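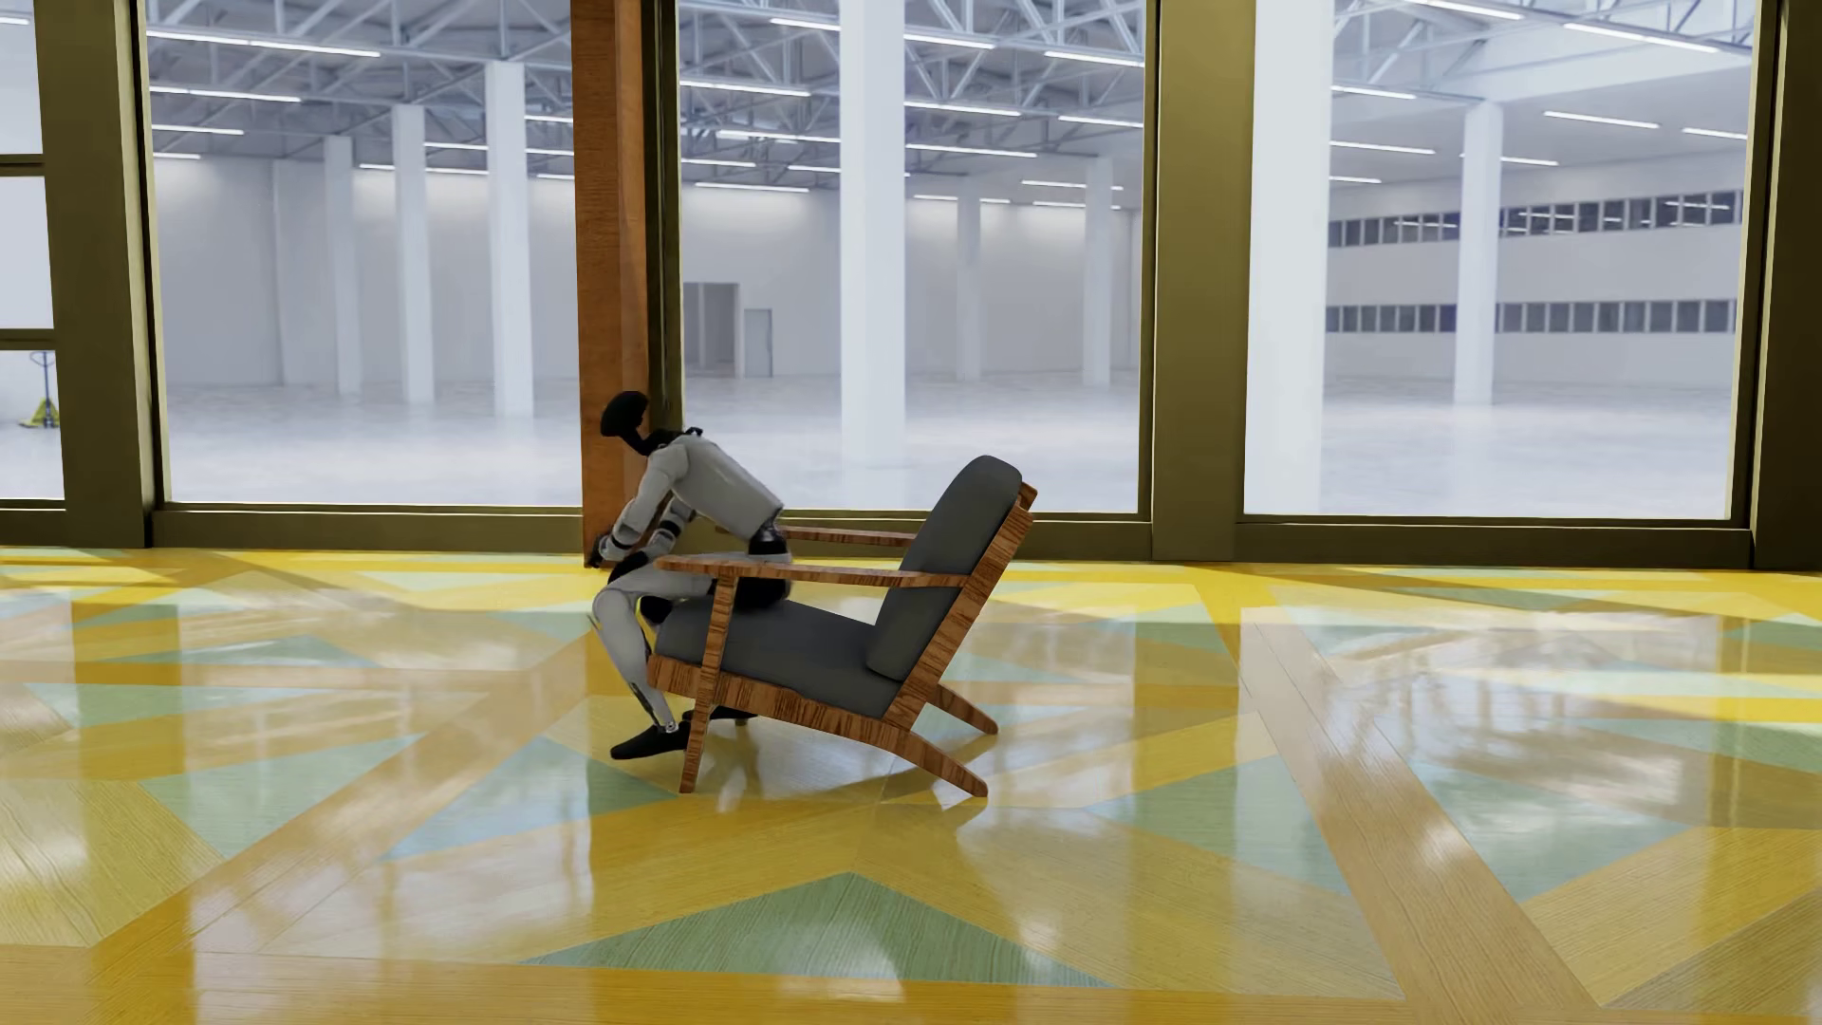

Cavus Household Task Set - Simulator Licence

Home > Software > Simulation > Task Sets

In stock (download). Licence key goes out by email same day if ordered before noon, next business day otherwise.

Price: $3,000 per seat, per year. Taxes extra. School and college pricing on request, send us a note from your department address.

Quick version

A set of 23 everyday jobs for humanoid and arm-on-a-base robots, all in simulation. Sitting down, getting up, doors, drawers, cloths, bins, carrying stuff from one room to another. You bring a controller, we bring the rooms, the furniture and the scoring. Built by Chamoun, sold and supported by us.

Who buys it: labs, a few appliance makers, people who have been told by their boss to find out whether a robot can do the dishes yet.

Can it do the dishes yet?

No. Not the whole job. We get this one on the phone every week so it goes near the top.

With the Cavus baseline controller (included) nine of the tasks get finished reliably enough that we'd put them in front of a customer. The rest are partly there or nowhere. Rough picture:

Works well
Walking across a hard floor and stopping at a piece of furniture. Pushing a swing door. Moving a box from shelf to table. Wiping a flat counter, as long as there's nothing on it. Straightening a chair at a table. Tipping a small bin into a big one.

Works some days
Sit down and stand up. Opening a drawer that sticks. Picking up a mug by the handle. Pulling a sheet flat - one side of the bed only.

Doesn't work
Folding anything bigger than a tea towel. Loading a dishwasher with mixed plates and pots. Wet cloths. Fitted sheets, forget it. Vacuum cord management, also forget it.

Shop floor is a bit better then the house. Boxes are all the same size, floor is level, things are where they were yesterday. If your question is totes and shelves look at the Pundasia warehouse set instead, separate page.

About the sitting task

Most asked about, and people laugh until they try it. Default seat is a low reclining armchair, wood frame with dark grey cushions, the seat sloping down toward the back. Much harder than a kitchen chair. The robot has to find the front of the seat, get its weight down without dropping the last bit, then settle. Then get up again.

Getting up is where controllers come apart. Seat is low, hips are behind the feet, so the body has to go a long way forward before the legs can push. Lean too little and it rocks back into the cushion. Too much and it's on its hands.

Perching at the front with the back off the cushion counts as seated. We argued with Chamoun about this. Their view is that a machine has no need to lounge, and a robot that's upright near the edge has a better start for standing up. You can switch on strict scoring (back contact required) in the settings file. Baseline scores a lot worse with strict on, fair warning.

Armrests are solid. Hands can use them to push off. The baseline mostly dosen't.

Rooms

Flesance room: wood floor in a geometric pattern, yellows and greens and blue-greens, high gloss. Tall glazing along one side looking out on a big white hall with columns and roof trusses. Made for vision people. Reflections on the floor, rows of lights through the glass, busy pattern under the feet - if your depth or floor detection is weak you will see it fast. If you just want to test balance turn the gloss down, setting is called floor_shine, zero to one.

Plain room: grey floor, painted walls, same furniture. Start here.

Those are the 2 rooms in the current release. Kitchen is coming, was promised for March and slipped. No new date from Chamoun. Don't buy on the strength of the kitchen.

What you get

- Task set, all tasks, both rooms
- One full size humanoid body, light shell panels with black head and hands, joint limits in an open text file so you can change them
- One arm-on-a-base body
- Baseline controller, with source
- Scoring tool, writes to a spreadsheet
- PDF manual (English only for now, French on the way)
- Email support for the year

What you don't get

- A robot. Had to add this line after some phone calls.
- A real-time guarantee. Slow machine, slow sim.
- Hand touch sensing. Contact on the palm and fingertips only, no slip.
- Cloth that behaves like cloth. It's passable for a tea towel and that's about it.

System needs

Linux desktop with a decent graphics card. Works on Windows but the installer is fussy, read the note in the manual about folder names with spaces. No Mac version. Runs with no display attached if you're training overnight on a server, you just lose the pretty pictures.

Does a pass in the sim mean a pass in real life?

Sometimes. Walking and boxes carry over pretty well, customers tell us. Sitting less so. The simulated cushion is one firmness all over and a real one isn't, and a real chair slides on a polished floor if you hit it hard enough. Chair sliding is off by default, turn it on before you get excited about your numbers.

Anything with cloth or water, don't assume a thing.

We'd treat a pass as permission to try it on hardware, with a tether and somebody at the stop button. A fail is more use. If it falls over in here it will fall over in your living room.

Known problems, current release

- Far foot can catch on the front chair leg when stepping back in to sit. Scored as a stumble even if the robot recovers. Fix in testing.
- Drawer task sometimes loads with the drawer already open. Reload.
- Glass reads as empty space to the simulated depth sensor. Chamoun say this is on purpose becuase real ones do it too. Fair enough, but the robot will walk at the windows if you let it.
- Spreadsheet column headings in the scoring tool are out of order for the bin task.

Licence stuff

One seat, one user, as many machines as that user likes. You can publish results and videos, please name the set and the release. No resale of the furniture models. Renewal is the same price, and if you don't renew the version you have keeps running, you just stop getting updates and support.

Returns: downloads are refundable if the key hasn't been activated. After that no, sorry. Ask for the trial first - Plain room and the two easiest tasks, no charge, no card.

Often bought with

Pundasia warehouse task set
Cavus extra bodies pack (tracked base, shorter humanoid)
Seat add-on: kitchen chair, stool, sofa

Questions before ordering, use the contact form and put the product name in the subject or it ends up in the general pile. Quotes for more than one seat usually same day.

Page updated Wednesday, July 17, 2019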